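Buvden Marble Worktops

Home / Kitchen / Worktops / Stone / Buvden

Finish: honed or polished
Thickness: 3 cm
Standard length: 265 cm
Lead time: 16 working days from template

We've wanted a proper marble in the range for years, and Buvden is the one that won us over. Every slab comes through our yard at Prerelcombe, where Romana Bednárik goes over it with a lamp held low to the surface, marking up the veins and any natural pits before a single cut is planned. She loves this stone (ask her about it and you'll want a chair and a cup of tea) and she'll happily send you pictures of your own slab before you say yes to it.

Marble is a joy to work on. It stays cool under your hands, so pastry behaves itself even in August, and it has a depth to it that we still stop and look at on the way past. Bread makers tend to go for honed, with its soft, matt feel. Polished throws more light about and suits a darker room, and it's lovely next to a window!
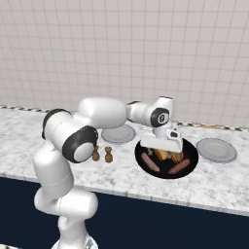 Marble countertop with a round black pan.

It does mark. Lemon juice, vinegar, wine and tomato will all etch the surface if they sit, leaving a dull patch where the shine was. On a honed top you'll hardly spot it after the first year, and plenty of our customers grow fond of the wear. If you'd like a top that looks the same for ever, have a look at our Mathebula quartz, made in the same lengths and edge shapes.

Looking after it
Wipe down with warm water and a drop of washing-up liquid, then dry with a soft cloth. No bleach, no limescale remover, no cream cleaners. Put hot pans on a trivet. We seal every top at the yard and leave you a small bottle of Hastiteo stone sealer for topping up: wipe it on, wait ten minutes, buff it off. Once a year is plenty for most kitchens.

Edges and cut-outs
Pencil round, small bevel or full bullnose, all at the same price. Hob and sink cut-outs are made at the yard, tap holes on site. Drainer grooves can be added to polished or honed tops. For runs over 265 cm we join two pieces, and Romana matches the veins across the seam as closely as the slabs allow.

Samples
Hand-sized offcuts are free, one of each finish. Do leave yours out by the kettle for a week and be rough with it. Spill things! It's the best way to find out whether marble is for you.

Fitted kitchens from £3000, including template, delivery and sealing. Upstands and window sills are priced by the metre.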